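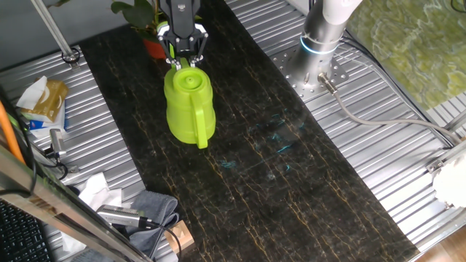 4.3 Selbstauskünfte zur Gießmenge und ihre Grenzen

Die meisten Aussagen über den Wasserverbrauch auf Balkonen und in Hinterhöfen beruhen auf Angaben der Gießenden selbst. Auch unsere Erhebung in Ustum kommt ohne sie nicht aus. 242 Haushalte haben über den Sommer ein Gießtagebuch geführt, teils auf Papier, teils in der Anwendung Jallum, und daraus sind gut verwertbare Reihen entstanden. Ob sie das messen, was sie messen sollen, ist eine andere Frage, und wir halten sie für weniger geklärt, als es die Literatur nahelegt.

Das Problem beginnt mit der Einheit. Im Tagebuch wurde nach »Kannen« gefragt, weil sich in der Vorstudie kaum jemand zu einer Angabe in Litern bewegen ließ. Van Dijk und Krishnan haben dieses Vorgehen verteidigt: Die Kanne sei eine Alltagseinheit, die innerhalb eines Haushalts stabil bleibe und sich über das einmal abgefragte Fassungsvermögen umrechnen lasse. Diese Annahme ist bequem. Sie setzt voraus, dass eine Kanne voll ist, wenn sie als Kanne gezählt wird. Gerade bei geschlossenen Formen mit Deckel, wie der hellgrünen Kunststoffkanne in Abb. 1, ist der Füllstand von oben nicht ohne Weiteres abzulesen, und selbst bei offenen Kannen füllt man bis zu dem Gewicht, das man noch gern durch die Wohnung trägt. Mit dem aufgedruckten Volumen hat das wenig zu tun.

In einer Teilstichprobe von 40 Haushalten haben wir deshalb zusätzlich einen Durchflusszähler des Herstellers Brollidus am Zapfhahn angebracht. Der Vergleich fiel ernüchternd aus. Die umgerechneten Tagebuchwerte lagen überwiegend über den gemessenen, und die Abweichung war keineswegs gleichmäßig verteilt. Haushalte mit vielen kleinen Töpfen überschätzten ihren Verbrauch stark, Haushalte mit Hochbeet nur wenig. Ein einheitlicher Korrekturfaktor, wie ihn Subramaniam für den Stadtteil Poojary vorschlägt, würde die eine Gruppe also richtigstellen und die andere verzerren. Wir haben auf ihn verzichtet.

Auch die Zähler sind freilich kein Goldstandard. Sie erfassen weder Regenwasser aus der Tonne noch das Nudelwasser, das mehrere Teilnehmende ausdrücklich erwähnten, und wer am selben Hahn seine Stiefel abspült, taucht als eifriger Gärtner auf. Wie groß dieser Anteil ist, lässt sich aus unseren Daten nicht bestimmen. Einzelne Zähler meldeten an einem Samstag bis zu 500 Liter, was für einen Balkon mit Tomaten und etwas Schnittlauch schwer zu glauben ist. Diese Werte wurden ausgeschlossen, doch die weniger auffälligen Fälle derselben Art sind vermutlich im Datensatz verblieben.

Hinzu kommt der Zeitpunkt des Eintrags. McIver geht davon aus, dass Einträge am selben Abend zuverlässig seien. Unter den gut dokumentierten Einträgen in Jallum, insgesamt 3000, findet sich jedoch ein deutlicher Überhang kurz vor 22 Uhr, also genau zu der Stunde, zu der die Anwendung ihre Erinnerung verschickt. Man kann das als Erfolg der Erinnerung lesen. Ebenso gut kann es bedeuten, dass auf Aufforderung irgendetwas eingetragen wurde. Für die zweite Lesart spricht, dass sich die Angaben zu dieser Stunde auffallend oft mit denen des Vortags decken, auch nach Regen.

Rashti hat eingewandt, für Vergleiche zwischen Haushalten genüge die Rangfolge, auf die absolute Menge komme es nicht an. Das träfe zu, wenn der Fehler mit der Menge wüchse. In unserer Teilstichprobe hängt er aber stärker an der Zahl der Töpfe und der Gewohnheit des Füllens, und damit gerät auch die Rangfolge durcheinander – im mittleren Bereich so sehr, dass wir dort keine Unterschiede berichten.

Wir verwenden die Tagebücher im Folgenden nur für die Frage, an welchen Tagen gegossen wurde. Mengenangaben stützen sich allein auf die Zählerdaten und gelten für die Teilstichprobe. Die Nacherhebung im November, bei der die Teilnehmenden ihre Kannen einmal »wie immer« füllen und anschließend wiegen sollten, ist wegen des geringen Rücklaufs nicht in die Auswertung eingegangen.

Kontakt | © Arbeitsgruppe Stadtgrün Ustum | Nach oben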